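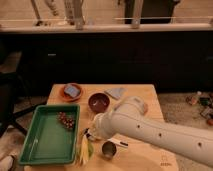
We use cookies to remember your list settings. Accept / Manage preferences

To: Murncombe kitchen list
Subject: Re: Sunday lunch things – what's still missing

Quick one before I run for the bus. Answers to Tài under the quoted bit, sorry for the order.

> On Sunday's lunch – I've been through the cupboard and made a start, but
> I don't want to buy anything twice. Can people tell me:
>
> - are we doing fruit on trays again or in bowls? Last time the bowls got
> emptied by the first table and the far end had nothing
> - who has the rest of the big plates? I have 19 here and the booking
> is for 44
> - cloths. We never have enough cloths
> - is the Fledach order still open or do I need to go to the shop myself
>
> Also whoever washed up in August put the sponges away in a closed tub
> and I had to throw the lot out. Please leave them somewhere they can
> breathe.
>
> Tài Tôn

Fruit – trays. Definitly trays. One per table, grapes snipped into small bunches so people can pick one up and move on. If you leave a whole big bunch out someone pulls berries off it one at a time and you get a bald stalk by half past twelve. The green plastic ones are fine, raised sides, nothing rolls off. Rinse grapes the night before, dry them properly, then fridge.

Bowls for nuts and the dip. Brown ones if they're clean.

Plates – the other 25 are at mine, in two boxes in the hall. I moved them when the shelf went. Will bring Sunday, 9 am or a bit after. Please no one stack the orange ones higher than seven, the rims chip and Zakov has stopped making that color.

Cloths – have a pile from the Abubakar sale, gray-blue, a bit thin but they fold flat and dry overnight. Keep one by each serving spot, folded, and the rest under the sink. NOT for the floor. There's a mop.

Sponges – guilty, that was me. Thought I was being tidy. Stand them on a plate by the sink from now on and swap them after every lunch, they cost nothing.

Fledach – order closes tonight at 8. I've put in bread, butter, juice, paper napkins. It came to 177 with delivery, so we've still got a little room. If you want more grapes reply before 7 and I'll add them, red or green I don't mind. After that its the shop, keep the receipt.

One more thing, the table. Please wipe it with a damp cloth and then a dry one, in that order. Someone used the spray on it and it went tacky, took me most of a morning to get it off.

Still need two people for washing up from 2 till 3. Reply to the list so we don't all say yes at once.

Got to go –

Vaughan Rakena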